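Kestine 3 review: demonstration tracking and replay software

12 comments | 31 shares

Kestine is a desktop program that takes footage and motion from a hand-held gripper, works out where the gripper was, and cuts the result into clips you can train a policy on. I have used version 3 since September, mostly on one small task with a cup, a bottle and a coaster. I paid for my own licence.

Set-up took an afternoon. The lens calibration is the slow part, and the manual assumes you know what a good result looks like. Once it was done I didn't need to repeat it. 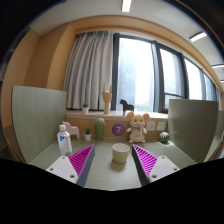 Cup between the fingertips, toy mouse and cacti behind.

Tracking is the reason to buy it. The older Breathnach package lost its place whenever I turned the gripper quickly near a plain surface. Kestine picks up fixed points in the background and holds on to them. Out of 103 takes it dropped three, all of them when I swung round towards a bright window. It marks the bad stretch in red and lets you trim it.
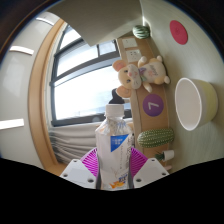
3 min read

Clear plastic is harder. The grasp detector decides when the fingers have closed on something, and with the bottle it was often late by several frames. Lowering the contact threshold helped. It then fired early on the cup, so I ended up with a separate profile for each object. Profiles can't be switched in the middle of a take, and they should be.

The timeline handles rotation well. You can roll the gripper a long way over and the path stays smooth. 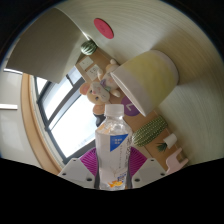 Droltada wrote in to say that the late grasps went away once the finger width was read from the markers instead of guessed from the picture, and that the option is under Advanced, switched off by default. I tried it and it did improve things, though not on every take.

Export is fine. My full set came to 1757 clips and wrote out overnight without a fault. The Porkonville plug-in, which turns clips into planner waypoints, is less finished. It stopped at clip 496 twice with no message. Removing that clip got it through. 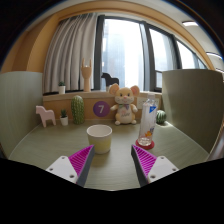

Cup on the desk, bottle on the red coaster.

Support answered by email the next morning. The licence covers two machines. I will renew it for the tracking and keep using my own script for the waypoints.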